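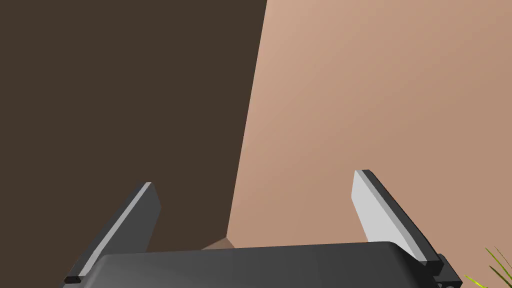
Section 6. Preparing and Conducting a Recall Interview

6.1 Purpose of this section

This section explains how to set up the Tranix interview workspace and how to conduct a recall interview with a participant who has just watched a film excerpt. It is intended for research assistants who have completed the introductory training at the Usuga Laboratory. Questions of study design are covered in Section 2.

6.2 Before the participant arrives

1. Sign in to Tranix with your laboratory account. Shared accounts may not be used for interviews.

2. Open the study folder and select New Session. Enter the participant code exactly as it appears on the consent form. Do not enter a name, initials or date of birth.

3. Select the excerpt assigned to the participant. The assignment list is kept by the study coordinator, Rebecca Monti.

4. Set the playback volume to 50 and play the test tone through both loudspeakers.

5. Check the audio recorder. At least 800 MB of free storage must be available before a session begins.

6. Place the printed prompt sheet on the interviewer's side of the table.

Note: The excerpt list was revised on June 24, 2022. Studies opened before that revision continue to use the earlier list until they close.

6.3 Conducting the interview

1. Read the opening statement aloud in full. Participants should hear the same wording in every session.

2. Start the recording and say the participant code clearly.

3. Ask the participant to choose one moment from the excerpt and to return to it in memory. Allow as much silence as is needed.

4. Use open prompts only. "What happens for you at that point?" is acceptable. "Did you feel tense when the shot changed?" is not.

5. When the participant begins to offer opinions about the film in general, guide attention back to the chosen moment with prompt 4 or prompt 7 on the sheet.

6. Before closing, repeat the participant's account in his or her own words and ask for corrections.

7. Stop the recording and select Save and Lock.

Caution: A locked session cannot be edited. Confirm that the participant code is correct before you select Save and Lock.

Caution: If a participant becomes distressed, stop the interview at once and follow the procedure in Section 9. Do not attempt to complete the remaining prompts.

6.4 After the interview

1. Transfer the audio file to the Ernton archive on the same day.

2. Complete the session log, including any interruption lasting longer than 37 seconds. Shorter pauses are marked during transcription.

3. Return the consent form to the locked cabinet.

Note: Transcripts are prepared according to the Prurnent notation, described in Appendix B. Hesitations, restarts and gestures mentioned aloud by the interviewer are retained.

Requests for changes to the prompt sheet should be sent in writing to Mirko Caruso. Changes are reviewed each October and take effect with the next study to be opened.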